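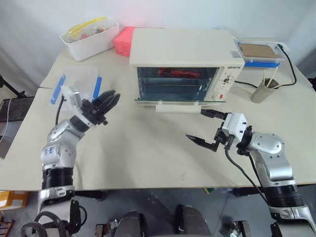 1. What we were asked to review

Our project group spent the spring term with the Jomine two-arm kitchen kit, on loan to the department through the reseller Parkasico. The kit comes as two arms, two black grippers, a control box and a software package called Tamton. The sales page says a new user can teach it "everyday kitchen jobs" in an afternoon. Our assignment was to decide whether the department should pay for it when the loan ends. We went in doubtful and we are still mostly doubtful, for the reasons below.

2. The task

We picked a job from Jomine's own list so they could not say we had been unfair: open a toaster oven, take out what is inside, and put it on a tray. We used a plain cream toaster oven with a glass door and a white bar handle, and a shallow clear tray. The oven was never switched on during a trial. The sales page says nothing about heat, and when we wrote to ask what temperature the gripper fingers can stand, the answer was a link back to the sales page.

We left other things on the table, such as a gray cup with wooden chopsticks in it and a clear storage container. The demo videos all use a bare counter. Our kitchens at home do not look like that, and we doubt the buyers' kitchens do.

3. Setup

The quick start guide promises one hour. We needed most of two lab sessions. Bolting down the arms was easy. Calibration was not. Tamton asks you to touch each gripper to a set of points on the table, and it rejected our points over and over without saying which one it disliked. We finally got through by doing the right arm first, which is the reverse of the order in the guide.

Cable routing also deserves a warning. The cables run down from the wrists, and the guide has one small drawing of how to tie them. Followed exactly, it leaves enough slack for a cable to drag over the tabletop. In early trials we lost several runs when a cable pulled on the tray. We clipped the tray on both sides and had less trouble after that, but a kit at this price should not depend on the customer finding clips.

4. Results

We recorded 70 trials after training. A trial counted only if the door was opened, the item came out, and it ended up on the tray with no one touching anything. By that measure 6 trials passed.

Nearly all the failures were at the door. The handle sits close to the front of the oven, and the fingers have to come in at a narrow angle. A little too high and they tap the glass. A little too low and they slide under the bar. When the door did open, the arm often let it go too early and then waited, as if the step had been completed. Tamton marked several of those as successes in its log. We would not trust the log for anything that goes in a report.

Getting the item off the rack went better than we expected. The fingers closed firmly and we had only a few drops. Jomine deserves credit there, and the motors were quiet too.

5. The advertised numbers

Jomine says its door-opening skill was trained on 782 demonstrations. We asked what kinds of doors. The reply said "a range of appliances." We asked if a toaster oven was one of them and got no answer before this report was due.

We then recorded our own demonstrations, 579 in all, over most of February and March. The afternoon in the ad would have given us around one tenth of that at the speed we were working. Even with our added data, the pass rate is the one given in section 4. It is possible that a more experienced group would have recorded better examples. Our early ones were jerky, and we did not go back and remove them.

6. Compared with the Pandey arm

The department already owns a single Pandey arm, which is older and slower. We could not run the same task on it in the time we had, so we make no claim about which is better. What we can say is that the Pandey manual explains its error codes and the Jomine manual does not list any.

7. Recommendation

We do not recommend buying the kit at the current price. If Parkasico will extend the loan, we suggest another group try a task without a door, such as moving items between containers, and score the trials by hand. We also suggest getting the heat limits for the fingers in writing before anyone plugs the oven in.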